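Minutes of the Soft Furnishings and Textiles Working Group
Wednesday, 2:00 p.m., Second Floor Meeting Room

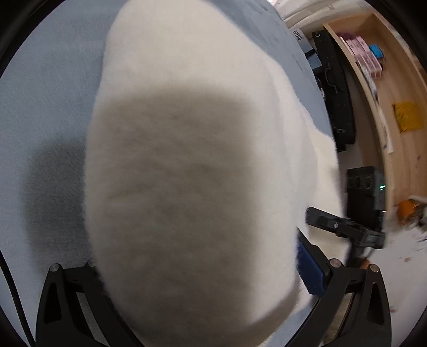
**Present:** Soledad Cáceres (chair), Facundo Rivadeneira (minutes), representatives of Purchasing, Housekeeping and the Family Lounge.

**Apologies:** Facilities.

## 1. Minutes of the previous meeting

The minutes of the April meeting were approved with one correction. Under item 4, "Caron storage room" should read "Caron Building, lower storage room." The chair signed the corrected copy.

## 2. Matters arising

2.1 The damaged shelving in the lower storage room has been removed. Replacement shelving has been ordered from Vendex and a delivery date is awaited.

2.2 Housekeeping reported that the new labels for the linen bags have been received. The old labels may be used until they run out.

2.3 The question of lounge opening hours was referred to the Family Lounge staff and will not return to this group.

## 3. White plush items

3.1 The group considered the condition and care of the white plush pieces used in the Family Lounge. Ms. Cáceres noted that the pile is short and dense and that folded pieces tend to show ripples and creases across the front. Purchasing asked whether this should be treated as a defect. It was agreed that creasing alone is not grounds for return to the supplier.

3.2 Housekeeping raised the matter of color. When the pieces are stacked, some look slightly yellower than others. Views differed as to whether this comes from washing, from age or from the lighting in the lounge. Mr. Rivadeneira proposed that the pieces be compared by daylight before any are withdrawn. Agreed.

3.3 The present care instructions call for a cool wash and a low tumble dry. The representative from the Family Lounge stated that pieces have on occasion been returned still damp at the seams. Housekeeping will extend the drying cycle and check the seams by hand before folding.

3.4 The group discussed folding. The current practice of folding in quarters was felt to leave hard lines in the pile. A loose fold in overlapping layers, with nothing heavy placed on top, was preferred. Housekeeping will try this method until the next meeting and report back.

**Action:** Housekeeping to compare all white pieces by daylight and set aside any that are clearly discolored.

**Action:** Ms. Cáceres to revise the care sheet to cover drying and folding.

## 4. Blue-grey fabric covers

4.1 It was noted that the short-pile blue-grey fabric shows white lint readily when plush items are laid on it. The Family Lounge has asked for a second lint brush. Approved.

4.2 Purchasing had obtained a sample of a smoother fabric from Pirkel. Members handled the sample and found it pleasant but thin. There was no support for replacing the present covers this year. The sample will be kept on file.

4.3 Small dimples in the surface of the covers were mentioned. Housekeeping advised that light brushing in one direction is generally enough and that steam should not be used.

## 5. Budget

5.1 Purchasing reported that $630 remains in the textiles line for the current period. The second lint brush will be charged to general supplies.

5.2 A quotation from Plokico for 19 replacement covers was tabled. The chair observed that the quotation did not state whether delivery was included. Consideration was deferred until this has been confirmed in writing.

**Action:** Purchasing to obtain written confirmation of delivery terms from Plokico.

## 6. Storage

6.1 Pending arrival of the new shelving, plush items not in use will be kept in breathable cotton bags in the upstairs linen closet. Plastic bags are not to be used for items stored longer than eight days.

6.2 Mr. Rivadeneira asked that the closet door be kept closed in the evening, as dust from the corridor has been noticed on the upper shelves. Housekeeping will inform the late shift.

## 7. Any other business

7.1 The Family Lounge asked whether members of the public may donate plush items. The chair confirmed that the existing policy stands and that only new items with the original care label attached may be accepted.

7.2 The spare key to the linen closet has not been found. Facilities will be asked to cut another.

## 8. Next meeting

The next meeting will be held in May, in the same room. Items for the agenda should reach Mr. Rivadeneira one week beforehand.

The meeting closed at 3:10 p.m.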